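Home | News | Arts | What's On | Contact

Edwards Street craft room opens its tables to everyone
Last updated June 2, 2022

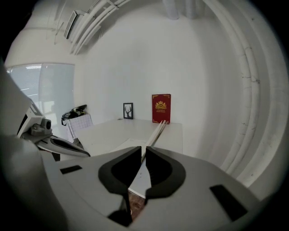 I finally got over to the craft room Kumudini Jayawardena has been setting up, and I stayed way longer than I meant to! It's a plain, bright sort of place — white wall, white table, a little black-framed deer silhouette I'd happily take home.

Drop-in evenings started in May with five people, and Kumudini tells me around 50 have signed up for the summer. Sessions run two hours and cost $4, tea included. Chia-hao Yuen is teaching the beginners (me, basically), and Līga Strazds takes over for paper and frame projects later in the month.

Bring an apron if you have one. Sign-up sheets are by the front door.

We use cookies to improve your visit. Accept | Settings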